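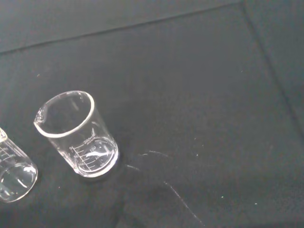 Transcribing, week three

May 22, 2019

I have 18 interviews recorded for the thesis and 5 of them typed up. They are all with people who moved to Brevedau for the work at the Granar cannery and stayed after it closed. Most came on six-month permits. I wanted to know how they went from a permit to a lease, a school for the kids and a plot in the cemetery.

The typing is slow. One hour of talk takes me most of a day, more if the person switches languages halfway through a sentence.
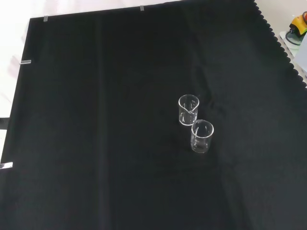

What Iwona told me

Iwona Śliwiński worked the sorting line and shared a house on Nedelcu Street with 16 other women. She did not want to talk about the permit office. She wanted to talk about the stove, who got it first, and what it cost to call home. I had a list of questions and we got to four of them. It is still the best interview I have.
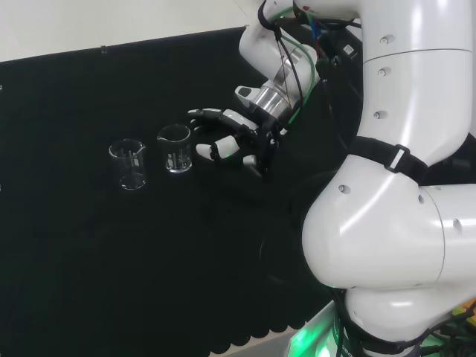

Glass beakers on black cloth.

She says I can use her real name. I asked twice and she signed the form.

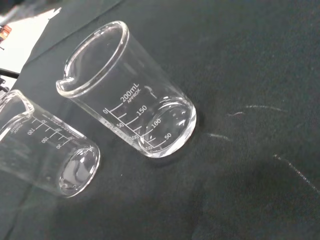

Dates are my main problem now. People remember the weather and the foreman but give me three different years for the same move, and my adviser wants a timeline. The beaker lying on its side has 200mL printed on it with APPROX. in smaller letters underneath, and I have started marking my dates the same way in the notes. She has not objected so far. The next batch of transcripts is due to her in June.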